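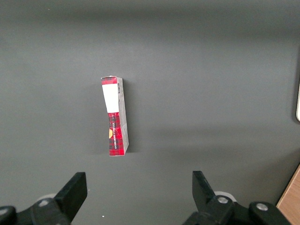 Search reviews and guides

Home & Desk > Small Gadgets
6 min read

Pavura Label Maker: I Have Named Everything I Own

The Pavura costs $66, fits in a coat pocket, and prints black words on white tape. I bought it in August because I could no longer tell the cumin from the ground coriander, and a grown man should not have to sniff his way through dinner. Within a week I had stopped seeing objects and started seeing places to put words. Show me a tall, narrow box in red tartan with a big blank white patch on its front, and I don't think "festive." I think that patch would take two lines of bold, centered.

Setup is easy. You drop in the tape cartridge, close the lid, and the thing wakes up and asks you for a language. It asks again every time you change the batteries, and its first suggestion is always Portuguese. The keys are small rubber pills laid out in alphabetical order, a choice last defended by someone who had never typed. I got used to it by the second evening. My neighbor Libor Koubek, who types for a living, handed it back after four letters.

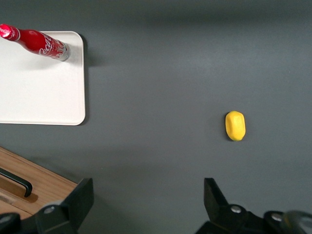

White tray with a red Coca-Cola bottle lying across it. Some things come labeled.

Print quality is better than it needs to be. Letters are crisp down to the smallest size, and the two larger sizes can be read from across a kitchen. There are five typefaces, of which one is good. There is also a menu of little pictures, including a trombone, a snowflake and what might be a ham. I used the ham on the freezer.

The tape is where Pavura makes its money. A cartridge holds 8 meters, which sounds like plenty until you learn that the machine feeds out a thumb's width of blank tape before every label, whether you wanted it or not. You can get around this by typing several words with spaces between them and cutting them apart with scissors. The manual doesn't mention the trick. I got it from Fahad Shaikh, who runs the supply room at my wife's office and has the haunted look of someone who has paid for a lot of tape.

Does it stick? On glass, metal and painted wood, very well. On anything with a texture, it lets go at one corner and then sulks. On plastic food tubs it made it through the dishwasher, except for LENTILS, which is now ENTILS. I've left it. 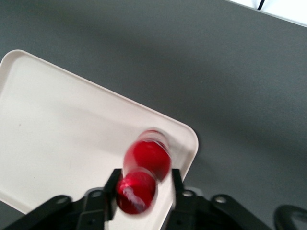 Off-white tray, rounded corners, slightly raised rim.

Peeling the backing off is the worst part. The older Skindia I used for years had a slit down the middle of the tape, so you bent it and it opened like a pea pod. The Pavura has no slit. You pick at a corner with your thumbnail until one of you gives up. The Garrido, which I borrowed from Juraj and Kristýna Sýkora for a weekend, has the slit, a proper keyboard and a rechargeable battery. It's also the size of a toaster and hums between jobs. They keep it in a closet, on a shelf marked LABEL MAKER.

Battery life is fine. Memory is generous, and saves your last labels so you can print them again, though it stores them under numbers and not under what they say. So my machine for naming things contains a list of things without names. I wrote to Pavura about this and received a polite reply thanking me for my interest in tape.
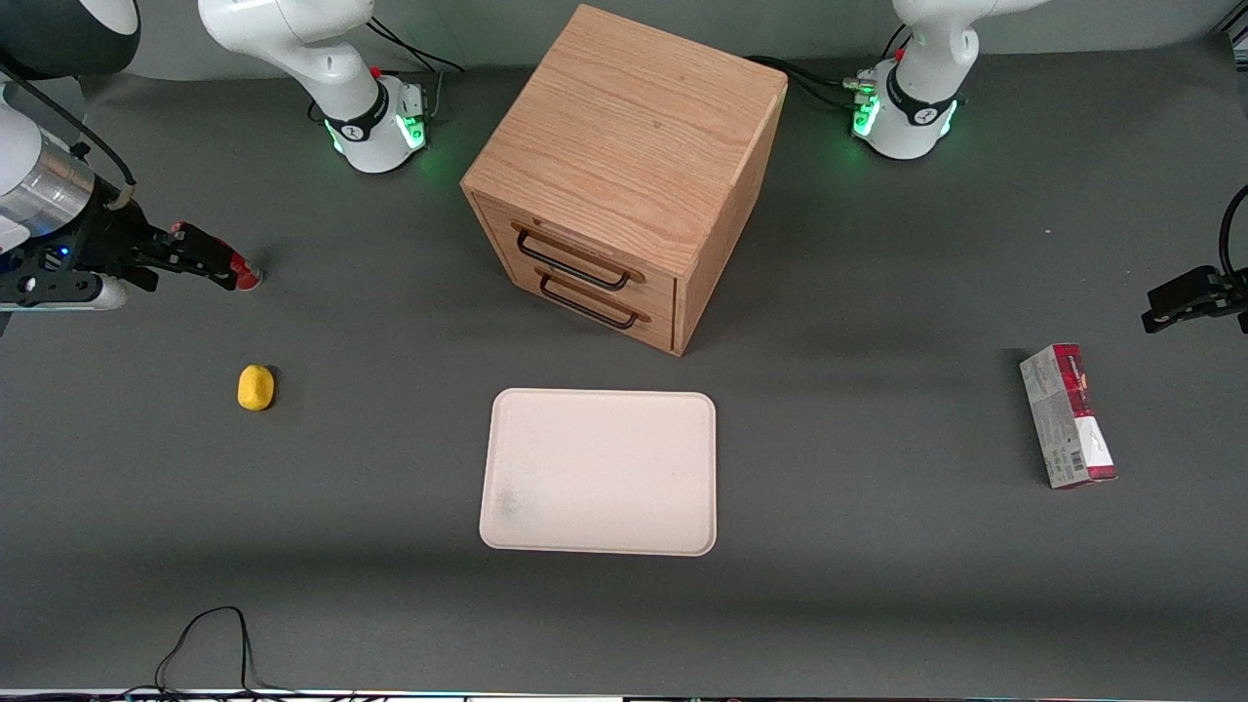

Where the Pavura earns its keep is on closed storage. Open shelves don't need it, and neither does a tray, where you can look down and see what you've got. Drawers are another matter. Take a little light oak cabinet with two drawers and a black bar pull on each: handsome, and giving away nothing at all about which one has the stamps. A strip of the narrow tape just below the pull sorts it out, and comes off the oak again without leaving glue, at least on the one I tried at home.

Would I buy it again? At $66, yes, grudgingly, with two spare cartridges in the same order so that the shipping stings only once. If you label things once a year, borrow one. If you share a house with someone who moves the scissors, buy the wide tape.

Good: sharp print, small, holds on glass.
Bad: wasted tape, no slit, Portuguese.

Tagged: label makers, kitchen storage, drawers, under $100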